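Hearing protection program: when do I have to start one, and do free earplugs count?

Posted in Workplace Safety > Noise and Hearing, March 2021

dusty_in_receiving

I am the "safety person" at a small packaging shop. I got the title because I was the one who knew where the first aid kit was. We run two old Kastix box folders and a newer trim saw, and since February we have had the saw and both folders going at the same time on the day shift. You now have to shout to order a sandwich in there.

My boss bought a bucket of foam earplugs, put it by the time clock and declared the matter closed. The bucket is still full. A phone app told me 100 decibels next to the saw, but the same app also told me 69 in my parked car with the engine off, so I have my doubts.

Do we need real measurements? Does a bucket count as a program? And is there any way to get people to wear the things that doesn't involve me walking around pointing at my own ears all day?

pamotus_fan

Just get the orange plugs, they're better. We have the orange ones at my work and no complaints.

grumbling_hygienist

A bucket is a bucket. Under the federal rule in the US, once people average 85 decibels or more over an eight-hour shift, you need a hearing conservation program. That means noise monitoring, a baseline hearing test and one every year after, training every year, a choice of protectors at no cost to the worker, and records of all of it. At an average of 90 you also have to look at bringing the noise itself down, and protection stops being optional. Some states run their own plans, so check yours.

Phone apps are fine for telling you there is a problem. They are poor at telling you how big. The number you need is a full-shift average for each job, and for people who move between machines the usual way is a dosimeter clipped at the shoulder. You can rent one. You can also ask for your state's free consultation visit, which is set up for small employers and is kept separate from the people who write citations. Your boss will not believe that second part. Show him the page.

Before you spend money on ears, look at the saw. When we measured ours (a Samden, older than I'd like), a good share of the racket was a loose guard and a dull blade. Tightening and sharpening cost us an afternoon and the goodwill of one maintenance man.

As for the number printed on the plug box, don't subtract it straight from your reading. It comes from a lab, where people put plugs in properly. On a shop floor, half of them are perched in the ear like a cork somebody gave up on. Roll it thin, reach over your head and pull the top of the ear up and back, slide it in, hold it until it swells. Do that with each person, one at a time. It takes 2 minutes and they will feel silly, and so will you.

second_shift_sal

Agree with most of the above, though I'd be less cheerful about the free visit. Ours took 12 weeks to get scheduled, and by then we had moved the machines.

What got people wearing them at our place was choice. Foam only suited a few. We put out banded ones, pre-molded ones and two kinds of muffs, and the complaining dropped to its normal level. The Pavliuk muffs were the favorite, mostly because they didn't pinch with safety glasses on. Get the glasses and the muffs out together and try them as a set. If the temple arms break the seal, you paid for a hat.

Also, pay attention to what people do off the clock. The hearing test form asks about shooting, loud music and motorcycles, and everyone writes "none" and then drives away on a motorcycle. For the baseline test they need 14 hours away from workplace noise beforehand, or wear protection if they can't manage that. They should be told to avoid the loud hobbies too. I tell mine to go for a walk.

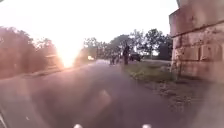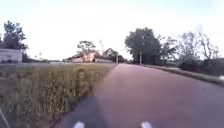
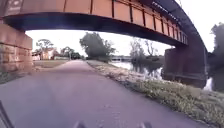

Schedule the tests for first thing in the shift, before anybody has been near the saw. We did ours after lunch the first year and had to repeat a good many of them, with the van people charging us again. Ask the van people what their minimum is, too. For a shop your size it may be cheaper to send folks to an occupational clinic in ones and twos.

And write down who got trained, and on what. I used a sign-in sheet on a clipboard and lost the clipboard, so now I take a copy the same day.

dusty_in_receiving

Thanks, both. I have asked for the consultation visit and tightened the guard on the saw, which did rattle less. The boss wants to know if the bucket can be returned.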